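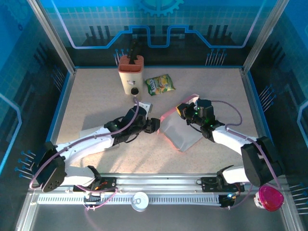

The utensil holder, the snack bag and the blue walls.

The Orange Lid

The utensil holder came with the house on Banville Road, along with a ladder and a smell of soup. It was cream-colored with an orange slotted top, and it had a round black hole near the base that the previous owners had not explained. My wife said it was for drainage. I said it was for mice. We were newly married and could spend an evening on this kind of thing.

We kept it for eleven years. In all that time it held black-handled utensils, handles up, so that you never knew what you were getting until you had pulled it out. You wanted the ladle and you drew the potato masher. My wife called it the oracle. She said a woman should approach her own kitchen with some humility.

The sticker arrived in our fourth November. It was small and white, with a cartoon figure on it, and it came off a piece of fruit or out of a cereal box or from the dentist, depending on which of us was telling it. I put it on the front, over the hole, as a sort of doorman. She said it lowered the tone. I said the tone belonged to a tub full of spatulas. It stayed.

When we divided things up, we did it by list. Her lawyer was from a firm called Aaltonen, and the list was his idea, and it ran to 137 items. I remember thinking that we had lived a very small life to fit into 137 items, and then getting to item 40 and finding it was "towels, various." She took the ladder. I took the couch, which she described in writing as a kindness. The car was worth 2,000 dollars to both of us until one of us had to pay the other for it, and then it was worth 600.

The utensil holder was not on the list. We had both forgotten it, standing there next to the stove in full view, and we found this out on the last afternoon, with the boxes gone and the rental van double-parked outside.

"You have it," she said.

"No, you have it. You cook."

"You bought the sticker."

"I never bought it. It came off a pear."

"It came from the dentist," she said, and sat down on the floor.

I sat down too, there being no chairs. I had a bag of chips in my coat, one of those green and yellow ones from the gas station in Plerkine, and we ate them out of the bag the way we used to on long drives, with her holding it and me reaching over. The van driver leaned on his horn. He had been promised tea at two o'clock, and it was now after three, and the kettle was item 22.

"What do you suppose the hole is for?" she said.

"Drainage."

"I always thought mice."

I did not point out that she had switched sides. There is a kind of man who would have pointed it out, and I had been him for eleven years, and it had cost me a ladder.

She smoothed the bag flat and put it down next to the holder. It crinkled itself up again at once. Then she reached over, shut her eyes and pulled out a handle. It was the potato masher. She looked at it for quite a while.

"I'll take this," she said. "You take the rest."

So I drove back to Odotgate with the whole thing belted into the passenger seat, one masher short. I had no counter to put it on for the first month, and it lived on the windowsill, where the sun got at the orange lid and the cartoon fellow watched the parking lot. I don't cook much. When I do, I pull out handles until something useful comes up, and I have learned to eat soup with a slotted spoon, slowly, and with a napkin.

She called in the spring to ask if I had the ladle.

I said I would have to check. I went over and drew three times, and the third was the ladle, and I stood holding it with the phone against my shoulder.

"No sign of it yet," I said. "You could come and have a try."

She said the traffic to Odotgate was terrible. Then she asked if there was anywhere to leave a car.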